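Hodton patch 6 set-up, part two: installing and first run

Last edited Thursday, June 8, 2023

Part one was backing up your saves. If you skipped it go back and do it now. The patch rewrites the pilot file and there is no undo.

What you need

The full game, disc or download, already patched to the last official version
The Hodton zip from the Bikus mirror (the old mirror is dead, don't email me about it)
2,000 MB free on the drive where the game lives
A joystick. Keyboard works for menus, not for the Siriwan missions

Unpacking

1. Close the game. Close the launcher too, it sits in the tray and locks files.
2. Make a new folder right on the drive, call it HODTON. Short name, no spaces. The installer chokes on long paths.
3. Unzip everything into it. Keep the subfolders.
4. Check for a file called ellia.lst. If it's missing the download got cut short, grab it again.

CAUTION: Do not unzip straight into the game folder. It will overwrite the stock ship list and you'll be reinstalling.
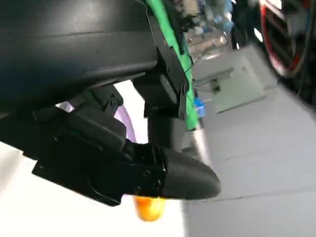 Can I install this over patch 5?
Only if patch 5 was a clean install with no add-on ships. Otherwise uninstall 5 first, run the stock game once, then come back to step 1.

Running the installer

5. Right click setup, run as administrator. Older Windows, just double click.
6. Point it at the game folder. It guesses, and it usually guesses wrong.
7. Pick your ship set. Ellia is the small one, new fighters only. Siriwan is the full one, fighters plus capital ships plus the station.
8. Leave "replace cockpits" checked unless you have your own cockpits in there.
9. Hit Install. The bar stops at 47 percent for a while. It's converting textures. Leave it alone.
10. When the box says Done click OK and wait for the black window to close by itself.

NOTE: Siriwan needs the 3D card option turned on. In software mode the station shows up as a white block and the frame rate drops to nothing.

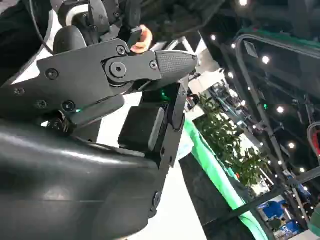 After the black window closes you should have a new shortcut on the desktop. Use that one from now on. The old shortcut still starts the game but with stock ships, handy if you want to go back for a mission or two.

First run

11. Start from the new shortcut. Make a NEW pilot. Old pilots load but the medals screen crashes.
12. Go to the tech room and page through the ships. Every one should turn on its stand. A missing model means a bad unzip, go back to step 3.
13. Fly the training course once, the short one. Lots of files get written on the first flight and it will stutter. Second time is smooth.
14. Quit properly from the menu. Alt-F4 here loses the settings file.

Joystick

15. Options, Controls, Calibrate. Roll the stick in full circles, then let go and press the trigger.
16. Set dead zone to 20. The default is far too small for worn sticks and the new fighters are twitchy — you'll be spinning before you clear the hangar.
17. Throttle on a slider? Tick "reverse". Backwards otherwise on most sticks.
18. Save under a new name. The name "default" gets wiped each time the patch updates.
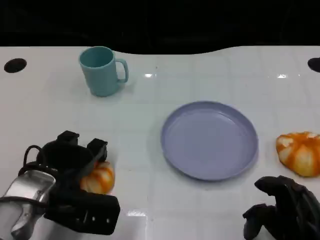 Teal mug on a white tabletop.

Sound

The voice pack is a seperate download, same mirror. Unzip it inside HODTON, run setup again and pick "voices only". No need to redo the ships.

If wingmen talk over each other turn off 3D sound. If they don't talk at all, the voice folder has ended up inside another voice folder. Move it up one level.

CAUTION: Don't run the voice installer while the game is paused in the background. Wrecked my own install doing that last December.

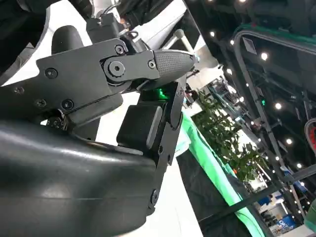
Music is untouched by the patch. The battle tracks come from the disc as before, so if yours were silent already they will stay silent. Check that the music slider isn't at zero, the new settings file sometimes puts it there.

Known problems

Hangar doors flicker at high resolution. Harmless.
Mission 4 of the Siriwan set won't end if you destroy the tanker before it calls for help. Let it call.
Ellia fighters have no damage textures yet. Working on it.
Multiplayer: everybody needs the same ship set or the host drops teh game at launch.

Removing it

19. Run setup, choose Remove. Wait for the black window again.
20. Delete the HODTON folder by hand.
21. Copy your saves back from the backup you made in part one.

Part three covers mission editing and adding your own squad markings. Not finished, check back.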